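Kastitari 卓上はかり　取扱説明書
第3章　開梱と設置

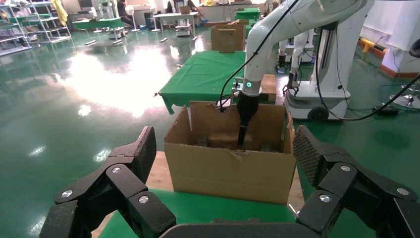

図3-1　台の上で開いた段ボール箱

この章では、はかり本体を箱から取り出し、設置して、最初の計量ができる状態にするまでの手順を説明します。作業の前に、第1章「安全上のご注意」を必ずお読みください。以前に別の機種をお使いだった場合も、水平調整と校正の方法が異なりますので、3.5と3.7は省略しないでください。

3.1　開梱の前に

届いた箱の外側を確認します。大きなへこみ、破れ、水ぬれの跡がある場合は、開ける前に箱の状態を写真に撮り、お買い上げの販売店に連絡してください。運送中の損傷は、開梱後に申し出られても補償の対象にならないことがあります。

箱を置く台は、箱の底面がすべて載る広さのものを使ってください。本体の質量は1,805 gですが、付属品と緩衝材を含めると箱はこれより重くなります。

用意するもの
・はさみ、または刃を短く出したカッター
・乾いた柔らかい布
・保証書に記入するための筆記具

注意
カッターの刃を深く入れないでください。箱のふたのすぐ下に計量皿が入っています。刃が当たってついた傷は、保証の対象になりません。

3.2　箱から取り出す

1　箱の天面にある矢印が上を向いていることを確認します。
2　天面のテープを中央の合わせ目に沿って切ります。側面のテープは切らずに残します。
3　ふたを開き、いちばん上にある説明書類の袋を取り出します。
4　計量皿を取り出します。皿は薄い紙で包まれています。紙ごと平らな場所に置いてください。
5　上側の緩衝材をまっすぐ上に引き抜きます。
6　本体の左右の側面を両手で持ち、ゆっくり持ち上げます。
7　下側の緩衝材のくぼみから、ACアダプターと皿受けを取り出します。
8　箱の底に部品が残っていないことを確認します。調整用の工具は小さな袋に入っており、緩衝材の裏に張り付いていることがあります。

注意
本体中央の突起（荷重受け部）を持って持ち上げないでください。内部のセンサーが変形し、正しい値が表示されなくなります。この故障は校正では直りません。

注意
箱を逆さにして中身を出さないでください。

箱と緩衝材は捨てずに保管してください。修理や点検で本体を送っていただくときに使用します。保管するときは底のテープを切って箱を平らにたたみ、緩衝材は上側と下側を重ねて袋に入れておくと場所を取りません。箱が破れて使えなくなった場合は、交換用の梱包セット（有償）を販売店で注文できます。

3.3　付属品を確認する

次のものがそろっていることを確認してください。

・はかり本体　1台
・計量皿　1枚
・皿受け　1個
・ACアダプター　1個
・調整用工具　1本
・取扱説明書（本書）　1冊
・保証書　1枚

校正用の分銅は付属していません。別売のものか、お手持ちの1,000 g分銅をお使いください。電池も付属していません。

足りないものがあった場合は、保証書に書かれている製造番号を控えて、販売店に連絡してください。製造番号は本体の底面にも表示されています。

保証書には、お買い上げ日と販売店名が記入されていることを確認してください。記入がないときは、購入時の領収書か納品書を保証書と一緒に保管してください。

3.4　設置場所を選ぶ

はかりは置き場所の影響を強く受けます。次の条件を満たす場所に設置してください。

・水平で、手で押しても揺れない台の上
・エアコンや換気扇の風が直接当たらないところ
・直射日光が当たらないところ
・冷蔵庫、洗濯機など振動する機器から離れたところ
・出入口のすぐ脇でないところ

折りたたみ式の机や、天板の薄い机は中央がたわみます。このような机しかないときは、脚に近い位置に置いてください。布やゴムのマットを敷くと、はかりの脚が沈み込んで水平が変わることがあります。マットを使う場合は、マットの上に厚みのある板を置き、その上に設置してください。

寒い場所から暖かい部屋に移した直後は、本体の内部に結露が生じることがあります。冬に配送された場合などは、取り出した状態で3時間以上置いてから電源を入れてください。

3.5　水平を調整する

本体の背面に水準器があります。丸い窓の中の気泡が、赤い輪の内側に入るように調整します。

1　本体を設置場所に置きます。計量皿はまだ載せません。
2　正面から見て、四つの脚がすべて台に接していることを確認します。
3　水準器の気泡の位置を見ます。気泡が寄っている側が高くなっています。
4　気泡と反対側の脚を、付属の工具で左に回して伸ばします。一度に回すのは半回転までにしてください。
5　気泡が赤い輪の内側に入ったら、本体の四隅を順番に軽く押し、がたつきがないことを確認します。
6　がたつくときは、浮いている脚を少しだけ伸ばし、手順3に戻ります。

ヒント
前の二本を先に合わせ、そのあと後ろの二本を合わせると早く終わります。脚をすべて伸ばしきっても気泡が入らない場合は、台の傾きが調整範囲を超えています。別の場所を選んでください。

本体を移動したときは、同じ台の上での移動であっても水平を確認してください。

3.6　皿と電源を取り付ける

1　皿受けの三つの穴を、荷重受け部の三つのピンに合わせて載せます。
2　計量皿を包んでいる紙を外します。皿の表面に保護フィルムが貼られているので、端からはがします。
3　皿を皿受けの上に置き、回らなくなる位置まで軽く右にひねります。
4　皿の縁が本体のカバーに触れていないことを、紙を一枚差し込んで一周させて確認します。
5　ACアダプターのプラグを本体背面の端子に差し込みます。
6　コードを本体の下に通さず、背面から横に逃がします。
7　ACアダプターをコンセントに差し込みます。

電池で使用する場合は、本体を横にして底面のふたを開け、単3形アルカリ乾電池を4本入れてください。電池を入れるときは計量皿と皿受けを外しておきます。充電式の電池は使用できません。ACアダプターと電池の両方を取り付けた場合は、ACアダプターが優先されます。

警告
付属以外のACアダプターを使用しないでください。発熱や火災の原因になります。

警告
ぬれた手でプラグに触れないでください。

3.7　最初の校正

設置が終わったら、使い始める前に一度校正を行います。重力の大きさは地域によってわずかに異なるため、工場出荷時の設定のままでは表示にずれが出ることがあります。

1　何も載せずに電源キーを押します。全表示が点灯し、そのあと「0」になります。
2　そのまま暖機します。暖機中は皿に触れないでください。表示の左下の丸い印が消えたら暖機は終わりです。
3　「校正」キーを、表示が「CAL」に変わるまで押し続けます。
4　「0」キーを押します。表示が点滅し、ゼロ点が記録されます。
5　表示が「1,000」に変わったら、1,000 g分銅を皿の中央に静かに載せます。
6　点滅が終わり「End」と表示されたら、分銅を下ろします。
7　表示が「0」に戻ったことを確認し、もう一度分銅を載せて、1,000 gと表示されることを確かめます。

途中で「Err 3」と表示された場合は、分銅の質量が合っていないか、載せる位置が端に寄っています。分銅を下ろし、手順3からやり直してください。「Err 1」は風や振動で値が安定しないときに出ます。3.4の設置条件を見直してください。

分銅は素手で持たず、乾いた布か手袋を使ってください。指の脂が付くと質量が変わります。

校正は、次のときにも行ってください。
・設置場所を変えたとき
・水平を調整し直したとき
・季節の変わり目など、室温が大きく変わったとき
・長い間使用していなかったとき

3.8　動作の確認

校正が終わったら、普段はかるものを使って動作を確かめます。

1　空の容器を皿に載せ、「風袋」キーを押します。表示が「0」になります。
2　容器に、200 g程度とあらかじめわかっているものを入れます。
3　表示が落ち着いたら値を控えます。
4　容器を下ろし、もう一度載せて値を比べます。
5　皿の右寄り、左寄り、手前、奥に置いて、それぞれの値を見ます。

置く位置によって値が大きく変わる場合は、皿がカバーに触れているか、皿受けがピンに正しく入っていません。3.6の手順1から取り付け直してください。それでも変わらないときは使用を中止し、販売店に相談してください。

容器を下ろすと、風袋の分だけマイナスの値が表示されます。故障ではありません。何も載せずに「0」キーを押すと元に戻ります。

3.9　設置後の移動と輸送

室内で移動するときは、電源を切り、計量皿と皿受けを外してから、本体の両側面を持って運びます。皿を載せたまま運ぶと、皿が落ちて破損することがあります。

車や宅配便で運ぶときは、お買い上げ時の箱と緩衝材を使ってください。入れる順番は取り出したときの逆です。

1　電池を使用している場合は抜きます。
2　四つの脚をすべて右に回し、いちばん短い状態に戻します。
3　下側の緩衝材にACアダプターと皿受けを収めます。
4　本体を入れ、上側の緩衝材をかぶせます。
5　計量皿を紙で包み、緩衝材の上に平らに置きます。
6　ふたを閉じ、合わせ目と両端をテープで留めます。

修理に出す場合は、症状を書いたメモと保証書の写しを同封してください。エラー表示が出ているときは、表示の文字をそのまま書き写してください。分銅など、お客様の持ち物は箱に入れないでください。

日常のお手入れについては第5章、エラー表示の一覧については第7章をご覧ください。

Baltitz　計量機器サポート窓口
改訂日　2023年2月13日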